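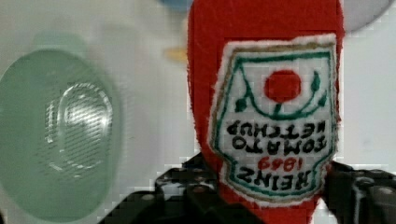
Groceries You Can Squeeze

Stuffed food used to mean a banana with a face on it, won at a fair and forgotten in the back of a closet. It has since moved into the living room. Soft croissants sit on sofas, felt sushi comes in trays, and condiments have a small following of their own. I bought my first piece, a fried egg, for a nephew who didn't want it. It is still on my desk.

The ketchup bottle is the one most people seem to start with. The shape does most of the work. A tall red body and a rounded shoulder are enough for a child to name it from across a room, and the keystone label settles the matter for everyone else. On a plush Heinz bottle the label is a white patch with a thin tan or gold border and a dark green one inside it. There is a round red tomato with green vines curving past it, and the words you would expect, down to the 1869.

Labels are where these toys succeed or fail. Lettering on fabric is hard to keep straight. Pile gets in the way of small type, and a line of capitals that looks crisp on paper can come out a little uneven on cloth. I don't mind that. A label that is too clean looks like a sticker.

The shop I know best is Skála, a narrow place in Atthorpe with soft food on one wall and wooden food on the other. When I visited in March the stock list ran to 2,023 items, counting every pea in the pea pods as part of one item. Fruit sells all year. Bread sells before the holidays. Condiments go mostly to adults, who buy them in pairs and usually ask if there is a mustard.

Zimbridge, a mail-order seller, goes about it differently. Its catalog is sorted by where the real food would be kept – pantry, fridge, freezer, counter – and ketchup is listed under both fridge and pantry, which avoids an argument. Orders come in a paper grocery bag folded flat inside the box. My egg arrived that way, with a receipt printed like one from a supermarket.

Keeping a collection takes less work than you would think. Bright red fabric fades in a sunny window, so mine stay on an inside wall. Dust settles into fuzzy fabric and comes out with a lint roller or a soft clothes brush. For spots I use a damp cloth and a drop of dish soap, and I go easy around the stitching. I have never put one through the washing machine. Check the care tag on yours before you try it.

Display is a matter of taste. A wire fruit bowl works for anything round. Bottles look best standing, and if one slumps, a bookend behind it will help. I have seen a whole set kept in a retired refrigerator with the door taken off, in a rental cottage at Skondby. The guest book there had 2 pages about the soft pickles and one line about the view.

My own shelf is down to bread, the egg and a carton of milk. I am still looking for a decent mustard.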